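Home | News | Local | Tech

Two arms, 30 bolts and a new routine at Citby

By Marloes Dijkstra, 15th May
4 comments | 2 shares

I popped into the Stester unit at Citby to see how they look after their sorting cell, and came away knowing far more about bolts than I'd planned! The cell has two arms on one table, and since April it gets a proper check every 500 picks - it used to be 600, but the grippers were drifting a bit by then.

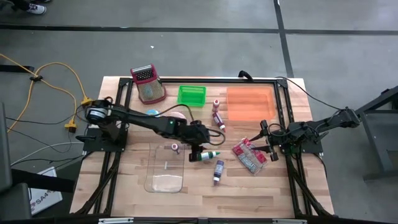
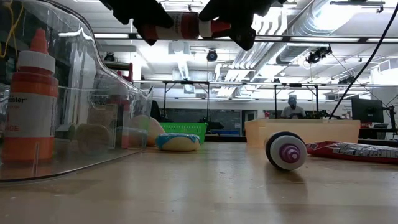 The Citby cell with bottles and a green basket on the table, both pictures.

The check takes 30 minutes. They go over the bolts at the base of each arm, follow the cables along for rubbing, then open and close the fingers and set them square again. After that it's a few test picks with bottles, the fiddly bit apparently, as a round bottle soon shows up a finger that's out of line. I'd have given up by the second one. Spare finger pads come from Grirnudik, and the next box is due before the end of the month.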